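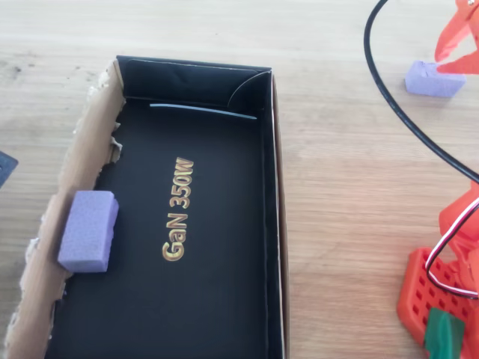

Foam blocks and open box, gripper at upper right.

Ruvovgate foam-to-box set: recording rules

238 episodes, 32 held back for testing. Recorded in March on the Jandik bench.

Rules for operators
Keep hands out of the arm's reach while the motors are powered.
Route cables clear of the blocks before you start.
Worn boxes may stay in use. Replace one only if the floor no longer lies flat.
Stop and mark the episode "void" if a block leaves the table. Do not trim it.
Failed grasps are kept and labelled "miss".

Known gaps
One block colour only. Printed lettering on the box floor may act as a cue, so test with a plain box too.

Changes to these rules go through the Tuhiwai issue list.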